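Visit report: Wilwood print works, Dimdale

The works lies at the lower end of Dimdale, between the river and the old rail siding, and has printed cotton and cotton blends for bedding since the owners gave up dress fabrics. Our group arrived by minibus on 10 December 2021 and was met at the gatehouse by Josefien De Smet, the process engineer for the wet side. She took us through the building in the order the cloth takes, starting at the gray room. Hair nets and ear plugs were issued at the door.

Gray room and preparation

Cloth comes in on rolls from two outside weavers. A short length is cut from the head of each roll and checked for width, weight and pick count before the roll is released. Rolls of the same construction are then sewn end to end so the range can run without stopping. The seams are made with a flat stitch, as a raised seam will mark the cloth on either side of it when it goes between rollers under pressure.

Preparation is a conventional sequence: singe, desize, scour, bleach, dry. The singeing frame burns loose fiber from both faces and runs straight into a quench box. Desizing is by enzyme, with the cloth batched wet, wrapped in film and turned slowly on its roll for several hours. We were shown the drop test used afterward. A drop of water is released from a fixed height onto the cloth and the time to full absorption is taken with a stopwatch. The works limit is four seconds. Anything slower goes back through the scour, and the reason is entered in a bound book that hangs on a hook by the bench. The book is still filled in by hand and copied into the computer at the end of the shift.

Color kitchen

The color kitchen sits on a mezzanine above the print floor. Pigment and reactive colors are both kept, with reactives used for the better cotton lines and pigment for blends. Thickener is made up the evening before and left to stand. The dispensing unit weighs each component to the gram, but viscosity is still adjusted by an operator with a cup and a timer, and he was plainly faster at it than the printed instruction would suggest.

The recipe archive holds 469 live shades. De Smet said that fewer than a quarter of them account for most of the volume. The remainder are kept for repeat orders from hotels, which tend to come back after long gaps and expect a match. Leftover paste is logged and reworked into darker shades where the chemistry allows it. Pale shades cannot be made from reworked paste at all, and the pale end of the range therefore carries a higher color cost per meter than one might expect from the small amount of pigment in it.

Print floor

There are seven printing positions on the main rotary machine. Screens are nickel, and each is stored upright on a peg with a tag showing design, color position and date of last inspection. The blanket is washed continuously on its return run. A faint seam line in the blanket shows up on heavy blotch designs, so these are scheduled for the first weeks after a blanket change.

Registration is set by eye during the first few meters and then held by the drive. The strike-off we watched needed three corrections, all in the lengthwise direction. Waste at start-up is the main running cost the works is trying to bring down. At the time of our visit it averaged almost 110 meters per design change, counting the cloth lost at both ends of the run. In March the company plans to move to shorter leader cloths that can be washed and used again.

Fixation of the reactives is in a Prosser steamer, a festoon type with the cloth hanging in long loops. It was installed secondhand and has been rebuilt twice. The roof is heated to keep condensate from forming and dripping onto the print. We asked about steam quality and were shown the temperature trace for the morning, which was flat apart from one dip at the shift change. Pigment prints bypass the steamer and are cured in hot air on the stenter. 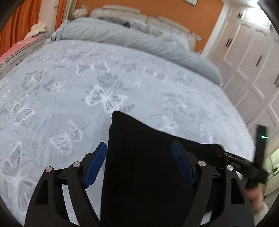
Zurkthorpe Technical College — Department of Textile Finishing

Scattered designs and pale grounds

A good part of the afternoon went on the pale scattered designs that make up much of the duvet trade, of the type with white and gray butterflies and leafy sprigs on a pale blue-gray ground. They look undemanding and are among the harder jobs on the floor. On a light, even ground any unlevel preparation shows as a cloud or a bar, and there is little pattern to hide it. White motifs can be obtained by leaving the cloth unprinted, by resist or by a white pigment laid on top. The first is cheapest and gives the softest handle but needs a very good bleach base. White pigment covers well and can feel stiff if the binder is heavy.

Repeat size was discussed at some length. On a wide cover the eye picks up rows in a scattered pattern far more readily than it does in a sample. Designers at the works therefore view each new pattern on a bed at full width before screens are ordered. A half-drop layout helps — though not always, since the drop can itself form a diagonal.

Finishing and inspection

Washing-off is in an open-width range with counterflow. Softener is padded on ahead of the stenter, where width and skew are corrected. Final inspection is over a lit table at a walking pace, with faults marked by a colored thread in the selvage.

Points for follow-up: drop test limits for blends, the storage life of standing thickener, and whether a length of faulted ground shade can be supplied for the second-year practical. De Smet has agreed to send the first two by mail.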